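The Patience of an Empty Hand

The first thing I learned in Leddale is that a good deal of robotics happens in stocking feet. The workshop where Nikau Donnelly and the rest of the Hirstead team spend their days used to be a dance studio, and the old sprung floor is still down, so shoes come off at the door and visitors are handed a mug of tea and a pair of gray felt slippers (mine were enormous) before anyone will talk about code.

And code is what they talk about, nearly all day long. I had gone up in November expecting to write about machines, about motors and joints and the clever shapes of fingers, and I came home with a notebook full of timing diagrams. Hirstead is a planner, the piece of software that sits between what a camera sees and what a hand does. It takes in pictures, decides what it believes about the world, and works out a path for the gripper to follow. When it is confident, it goes ahead. When it isn't, it waits, and that waiting has taken up most of Donnelly's last 2 years.

"People want to see it pick something up," he told me, pulling a second stool over to the monitor. "I get that, I like it too! But I can learn more from ten seconds where it ought to do nothing."

He had a folder of those seconds to show me. The team calls them blanks, and there are 928 of them in the current test set, each one a short recording in which the correct answer is to leave the hand alone. The planner goes through all of them every night, along with 3778 ordinary recordings of cups and socks and spoons, and in the mornings somebody reads the results out loud over breakfast, a habit I found completely charming and that I gather not everyone on the team does. 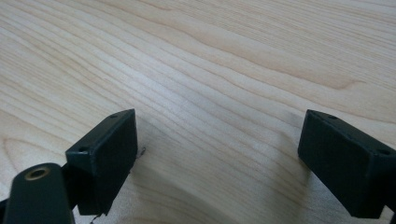
Perception software has a hard time with nothing, and a tabletop is a surprisingly busy kind of nothing. A person glances down and sees wood. Hirstead sees edges, and it has to make up its mind about every one of them. Donnelly put his finger on the screen where the grain sweeps across in a broad, darker wave, and told me that an early version of the planner was fond of curves like that and would propose them, quite cheerfully, as the rim of a bowl. Then he moved down to the tiny dark squiggle lying just to the right of the left finger, a hair maybe, or a bit of thread, and this was the part he really wanted to talk about. It is a real thing, it sits on the table, and it lies near the place where the fingers would close. Should the planner treat it as an object? Should it go around it? The answer they settled on, after what sounds like a very long autumn of arguing, is that the software should notice it, write it down with a low score, and carry on as if the wood were bare.

The writing down is handled by a separate tool named Garg, and I confess I liked Garg best of everything I saw. It keeps a diary of the planner's doubts. For any moment you choose, it will list what Hirstead considered, how strongly it believed each possibility, and which rule finally settled the matter. Before Garg, a bad grasp meant an afternoon of guessing. Now Donnelly scrolls back to the moment the mistake began, which is often well before the fingers move, and finds some small wrong belief sitting there in plain text.

One of those beliefs cost them most of a spring. At the Dandville site, where a second team runs the same planner under different lights, the hand kept hesitating before it closed. The camera and the motor controller were keeping slightly different time, it emerged, and the pictures reached the planner 325 milliseconds stale. Hirstead was politely planning for a world that had already moved on. The fix came to a handful of lines, and Donnelly still looks a little pained when he brings it up.

Late in the afternoon he let me start a run myself. I pressed the key, the log began to fill, and the planner reported that it had found nothing worth reaching for. Donnelly leaned over to check the score, nodded, and went to put the kettle on again.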